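Notes from the Family Readiness Desk

Hi everybody, Jade Fraser here again. The coffee in the family center is finally fixed, so come by and complain about something else!

Most of my inbox this month has been about one thing, and that's the new way we're handling sponsors for incoming families. If you PCS'd here in the last couple of years you'll remember how it used to go. Your soldier got a name on a sheet, the name sometimes called and sometimes didn't, and you found out where the commissary was by driving in circles. I did two laps of the motor pool with a crying toddler and a melted ice cream cake, so I'm not throwing stones at anyone.

Starting in March, every family with orders to the battalion gets a sponsor before they leave their last duty station, and the spouse gets one too if they want one. The spouse part is optional (some of you would rather unpack in peace, and I get it). First Sergeant wants the first call made within 12 days of the orders coming through, and Harpreet MacDonald in the S-1 shop is keeping the list. If you haven't heard from anybody by then, email Harpreet, or just grab me in the hallway. 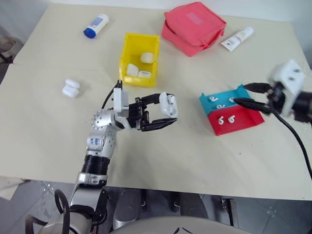 Yellow bin and pink pouch on the table.

We have 13 spouses signed up to sponsor so far, and I'd love to see more, especially from Bravo Company. You don't need to know everything. You need to pick up the phone, know which gate is open before 6 a.m., and be okay saying "let me find out." There's a short training - two evenings, kids welcome - in room 1618 over at the education building. Park on the north side, the south lot is still all torn up.

A few things new families keep asking, so sponsors, have your answers ready. The housing office wants the original orders plus every amendment, and they will send you home for a missing page. School registration can be started online before you get here, but shot records have to be brought in by hand. And yes, you can get on the waitlist for child care before you arrive. Please, please do that one early. We waited and I was kicking myself all summer.

Also, we're looking to match people up by what they've got going on. If you've moved with a big dog, or a high school senior, or a kid with an IEP, tell Harpreet when you sign up. The family I sponsored last fall had twins the same age as my youngest, and we ended up at each other's houses every Friday - still do!

Sign-up sheets are on the board outside my office and at the front desk in battalion headquarters.

Jade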